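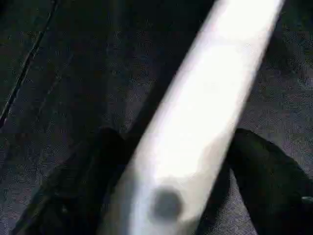
Counting ceasefires from a desk in Aubert

Siyabonga Tshabalala has spent 11 years reading ceasefire agreements. His office at the Kivlow Institute keeps a database of them, 395 at last check, going back to the end of the Cold War. Each one is coded by who signed it, who was left out, and how long it held.

"People assume the hard part is the violence," he said by phone. "For us the hard part is deciding when a ceasefire has ended. Hardly anyone announces it."

The institute counts an agreement as broken after three serious violations within a month. Tshabalala said the rule has critics, and that he used to be one of them. An earlier version relied on press statements from the parties, and he found those close to useless.

The next edition of the database, due in January, will include local truces for the first time. These are deals between towns or armed groups, often over a road, a well or a harvest. Many are never written down, so his team depends on interviews.

"A truce between two villages can outlast the national one by years," he said. "We were missing that completely."

He is careful about what the numbers can do. Asked if the database could predict which current talks will fail, he said no. Agreements with outside monitors tend to last longer in his data, but monitors are also more likely to be sent where both sides already want to stop.

Funding for the local work runs for another three years. After that, Tshabalala said, he would like to hand the coding over to researchers in the countries concerned. Two of them have started training with his team.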